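Notebook, textile bench, June

Folding trials, lavender piece

Carried on from the last entry. The aim is still a fold sequence for the Serkeo wipes that stacks flat in the shallow drawer and doesn't spring open when the drawer is pulled. The Skosa cloths are settled (halves, then thirds, no problem) and are left out of this entry.

Started at 9:40. Bench wiped down and left to dry before anything was laid on it. The tabletop is pale enough that lint from the darker cloths shows up straight away, so the lavender piece went first and the navy ones after lunch.

Sequence tried, version 4:

Lay the piece out with the long edge toward the near side of the bench. Smooth from the center outward with the flat of the hand, not the fingertips. Turn in the left side as a narrow strip. Press the strip from bottom to top, one pass. Bring the top over. Turn a quarter. Halve.

The narrow strip is the change from version 3. In version 3 the left side went in by a full third, and the stack came out thick on one side and leaned. A stack of 21 in the drawer was visibly higher at the left and the top few slid off when the drawer was shut hard. The strip takes up the uneven edge without adding much height.

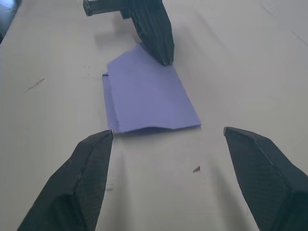
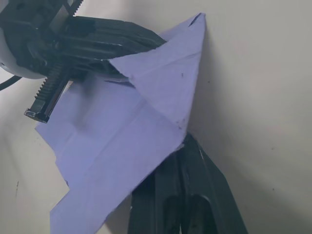 Corners are the remaining trouble. The edges can be brought parallel with some patience, but a corner that starts out of square stays out of square through every later fold, and the error grows at each one. With the piece lying flat, the narrow flap down its left side has a clear crease line and has stayed where it was put, but the outline is narrower at the top than at the bottom and the lower right corner sticks out as a point. Halving from that outline leaves a triangle showing past the edge of the stack. I tried trimming the triangle by tucking it under. It holds for a single piece and fails in a stack, where the tucked part makes a lump.

Two possible causes, not separated yet:

a) The piece was cut off grain. Checked against the steel square: the right edge is out, the left edge is within what I can read. Need to check more from the same Serkeo batch before blaming the cutting.

b) The smoothing pass pulls the cloth on the diagonal. The faint creases in the flat view run from upper left toward lower right, and that matches the direction my hand goes when I reach across the bench. Could be chance. Will repeat with the pass made straight up and down.

Pressing. One pass with the hand gives a crease that is good enough for the strip and not good enough for the final halving. The Cozma bone folder gives a sharper line but leaves a shine on the darker cloths. No shine seen on the lavender. Tried the back of a spoon, no better than the hand. The 377 g weight left on the finished fold over lunch gave the best result so far and no shine on anything. It is slow, but the weight can sit on a whole stack at once, so the time per piece is small. Use the weight.

Unfolding check. A folded piece was lifted by one corner and allowed to open, then laid out again. Old creases stay visible and pull the next fold toward themselves, so a piece used for a trial should not be used for the following one until it has been steamed. I forgot this twice in the morning. The results from before 10:30 are therefore doubtful and are crossed out in the table.

Storage. The Flarkero drawer insert is too narrow for the version 4 fold by a few millimeters. Without the insert there is room to spare and the stack drifts. Options are a cardboard spacer or making the left strip slightly wider, which would bring the folded width down. Prefer the second, it needs no extra part. Try it as version 5.

To do:
Square check on the next pieces from the Serkeo batch, both long edges.
Repeat version 4 with a straight smoothing pass, steamed pieces only.
Version 5 with the wider strip, then the drawer test with a full stack of 21.
Refill the steamer. The jug under the bench is empty.
Return the bone folder to the cutting table.

Stopped at 4:15. Navy pieces only half done, the rest are in the tray with the clip on it. Please don't refold them.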